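Small Press and Indie Fiction > General > Special orders from Thaler Books, is anyone getting them?

marginalia_moth
Joined in July, 8 posts

I ordered the reissue of Pirula from Thaler five weeks ago. The listing said "special order, usually ships in 2 weeks." I've sent two emails and got one reply, which was the same auto message I got when I paid. Before I ask for my money back, has anybody on this board held a copy? I'd like to know if it exists as a physical object.

dogear_ohio
1027 posts

It exists in the sense that there's a cover. I've seen the cover in three sizes. I have yet to see a page number, a trim size or a line of the text that wasn't on the back of the old paperback.

Thaler did the same with the Fasusano stories. Up for preorder, "at the printer," then back to preorder with a new price. Some people did get that one in the end, to be fair.

quietcarriage

I got Fasusano from them and it was fine. Took a while. The paper is decent and the spine has held up through one reading and one loan to my sister. I think people forget how small these outfits are. You order one copy, the store orders one copy from the distributor, the distributor waits until it has enough orders to bother with. Slow, but no one's getting robbed.

dogear_ohio

Then say so on the listing. "Usually ships in 2 weeks" is a claim. If the true answer is "whenever the distributor feels like it," they should print that and let people decide.

marginalia_moth

Agree with dogear. I'd have waited two months if they'd told me two months. And my card was charged the day I ordered, which I thought stores weren't supposed to do on something they don't have.

quietcarriage

Depends on the store. Mine charges up front for special orders and always has, so they don't get stuck with a book nobody picks up.

Moth, did you order from Thaler's own site or through a shop?

marginalia_moth

Their own site. So there's no shop in the middle to blame.

halftitle

I have a different complaint, which is the book itself. Why are we all so keen on Pirula? The reissue blurb calls it "a lost comic masterpiece." I read the original. It has a very funny first 50 pages or so, a narrator who won't shut up, and then a long trip by ferry in which he won't shut up on water. Every reissue is a lost masterpiece now. Sometimes a book went out of print from lack of interest.

dogear_ohio

The ferry part is the best thing in it. You and I have had this argument.

halftitle

We have, and you never did tell me what happens on the ferry.

dogear_ohio

He loses the letter. He reads the wrong letter out loud to the purser. He decides not to go home. That's a lot for a ferry.

halftitle

Fine, three things in a hundred pages. I still wouldn't pay new hardcover money for it, and I'm doubtful about the "restored chapters" too. Restored from what? The listing doesn't say where they came from or who did the work. If there's a manuscript in a library somewhere, name the library.

sterus_reader

Long-time lurker. For what it's worth, a shop near me had the Sterus novel from Thaler on the shelf, also sold as "restored." I compared it with my old copy. As far as I could see they'd put back a dedication and an author's note, and broken one long chapter in two. So it came out longer by a few pages and one chapter heading.

quietcarriage

That's one book. An author's note can be worth having.

sterus_reader

Sure, but it isn't what I'd call restored, and it was five dollars more than the plain edition.

marginalia_moth

Update, 25th September. Thaler wrote back, a real person this time or a better robot. They say Pirula is "in final production" and offered me store credit. I asked for the refund and asked about the restored chapters. The refund is supposedly coming. They skipped the other question. I'll post when I see the money and won't believe it before then.

dogear_ohio

Keep the email. And if you want the old paperback, they do come up used. Mine has a cracked spine and someone's grocery list inside, but all of the ferry is there. I'm rereading it this week, so halftitle can expect a longer post than anybody wants.
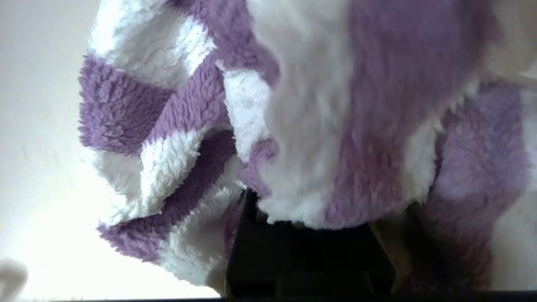
Chapter four so far, and I still say the purser is the only sensible person in the book.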